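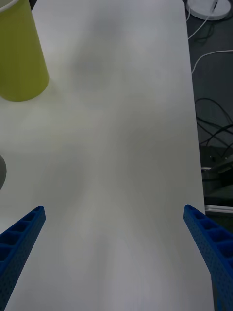

The blue fingers at the white table, with the cup standing at the upper left.

By the time the arm came to Trirklow I had been setting trays in the breakfast kitchen for so long that my hands did it while I thought about my tomatoes. Cup at the top left, handle or no handle, bowl beside it, spoon where a sleepy person would reach for it. We sent up 306 trays each morning, and I'd like to say I remembered every one, but mostly I remember the talking.

There were four of us on the line then, and we talked the way people do when their eyes are busy, about daughters and knees and whether the bus would ever run on time again (it would not). Then Skemwood bought the hotel, and in January they put us one by one at a white table with the arm and asked us to teach it.

Mine had two blue fingers, ribbed like the soles of good shoes and full of tiny holes. I was told to guide it slowly to the cup, close, lift, set down, and start over. They wanted 400 good tries from each of us, and for the first week I was cross with it, I'll admit, because it went at a cup like a boy asking someone to dance. It would open wide and then just stay there, wide open, thinking it over.

"It's waiting for you," said the young woman from Heinonen, who had come to run the lessons and who ate her lunch standing up.

"Well, it can wait," I said, and went to see about my tea.

But you can't spend that many mornings with a thing and stay cross. I started telling it about the tomatoes. I told it how my mother turned every cup a little toward the window, for no reason except that she liked it so, and I suppose I must have been turning them too, all those years, without once noticing.

In spring they moved me upstairs to the dining room, where I pour coffee and people say good morning back, and my wrists have quit aching at night. I miss the others. One went to the laundry, and two took the money and went home.

Last week I carried a pot down to the kitchen before six. The arm was working by itself under the lights, and I stood in the doorway with my coat still on. It picked up a cup, set it down on the tray, and gave it a little turn toward the window.

I stayed for eleven more.

More stories
The Night Bus to Skasmont
A Drawer Full of Keys
What the Baker Left Out

Comments (3)
My aunt worked a tray line and she talked exactly like this. Thank you!
Cried a bit at the window part. Did the two who went home ever visit?
Lovely, though I wanted more about the tomatoes.

Contact | Copyright the author, all rights reserved | Back to top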